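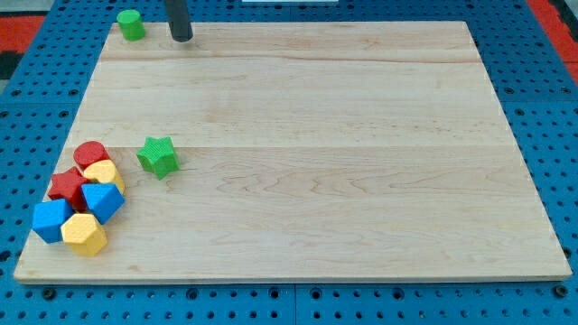
Board and blocks on the blue table, August 23, 2021

I meant to go home early and write this at the kitchen table, but I am still in the lab in Tristomville with my shoes off, so the diary gets done in the good chair by the window. It has been a long day and a nice one, mostly spent on the rule sheet, which I know sounds like the dullest way for a grown person to spend a summer day, and I enjoyed nearly all of it.

The sheet started in February as five lines taped to the cabinet door. Keep hands off the table while the arm has power. Say out loud that you are starting. Write down every stop, including the silly ones. Put the board back on its marks. Log out. Since then everybody has added a bit in pencil, and some of the pencil has been argued with in other pencil, and by last week I couldn't tell which parts we were following and which parts were somebody's mood after lunch. So I took it down, made a pot of coffee and began again from the top.

The pushing task is the one I used to test the wording, with the rod on the arm and the colored blocks on the big wooden board. I like it for this because it looks so harmless. A red star, a yellow heart, a little blue cube - it could be a toy shelf, and that is exactly when people get careless and reach in to nudge something straight. I have done it myself. I did it in my second week here and got a very quiet talking-to that I still think about when I'm brushing my teeth.

So the first rule is longer now. It says no reaching in, then it says what to do about the crooked block you are itching to fix: leave it, finish the run, press stop, wait for the light, and then reach. I tried it a good many times this morning with the blocks bunched up together at the left side of the board, the green star off on its own, and the green cylinder away in the far corner by the rod. That bunch is a real temptation! You want to spread them out with a finger. I kept my hands in my sweater pockets and felt like a child in a china shop.

The next thing was what counts as a fair starting layout. The Riltonmont people want every run to begin from a printed card, so that two labs can compare. Srisuk lets the operator scatter the pieces however they fall. I went back and forth on this through most of a sandwich and ended up with a bit of both: cards for anything we mean to report, scatter for practice, and a box on the log to say which it was. I expect grumbling about the box. There is always grumbling about a box.

Then Zeterik. Their draft guide came last month and I finally read it properly, with a ruler under the line so I wouldn't skip. Much of it is sensible. They ask for 200 runs at reduced speed after any change to the tool, and we have been getting by on far fewer than that, so I wrote their number in and underlined it before I could talk myself out of it. I was less fond of the part on stops, where a stop by hand and a stop by the software go in one column. I think those are very different animals, and I sent them a polite note saying so, probably two paragraphs too long.

Our own log stands at 1179 runs. I read back through a stretch of it after three o'clock, when the building gets warm, and found 2 entries where the reason for stopping was only a question mark. One was in my handwriting. The new sheet says a reason has to have words in it.

It all fits on one side of paper if the print is small, and I would like the print to be bigger, so something has to go. Maybe the line about coffee cups, though I'd miss it. Tomorrow I'll read the whole thing aloud to whoever is in and see where they start looking at the ceiling. Must remember to buy tape, and to call my sister back.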